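Housekeeping and Small Kitchens, Unit 8
Handout: Storing Mugs and Cups

Read this before the practical. Bring it with you, as the table exercise on the last page of the workbook refers back to it.

Mugs take up more room than most people plan for. A plate stacks flat on another plate. A mug has a handle, so two mugs side by side need the width of both bodies plus the handles, unless the handles are turned to overlap. In the Birwood kitchen we measured a shelf 70 centimeters wide and found that turning the handles made space for one more mug per row.

Upright or upside down

Both are in common use. An upright mug on an open shelf collects dust inside. An upside-down mug stays cleaner inside, but the rim sits on whatever the shelf is made of, and on a solid shelf the air inside can't move. If the mug was put away damp it will smell musty when you next pick it up. An open rack lets air in from underneath and is the better choice for mugs going straight from the sink.

Upside-down storage also shows you the base. Labels left on the base are easy to spot this way. Take them off with warm water and a little oil before first use.

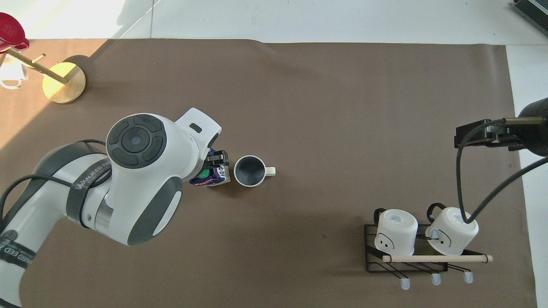

Handout text: Mwajuma Khaemba
Revised 11 December 2018

Wire racks

A wire rack holds its mugs clear of the counter. The two mugs on the black rack are base up, next to each other, with both handles pointing the same way. Keep to one direction when you load a rack. Mixed handles knock together and the last mug won't fit.

The third mug is standing upright by itself, with its handle out to one side. A mug left like this takes up work space, so either it is in use or it should go on the rack. When you clear a surface, deal with the mugs first and then the small items. Drink cartons do not belong with the mugs. Full ones go to the pantry shelf or the refrigerator, and empty ones are rinsed and flattened.

Loading order

Start at the end farthest from your working hand. Hold the mug by the body, turn it over above the rack and lower it. Let go only when the rim is steady. Unload from the near end.

For the practical

Work in pairs at the Zutley benches. Clear the surface, load the rack, and write down anything that did not fit. Emmanuel Lukumay will check the benches before you leave. Reading: workbook, page 152, and the section on shelf heights.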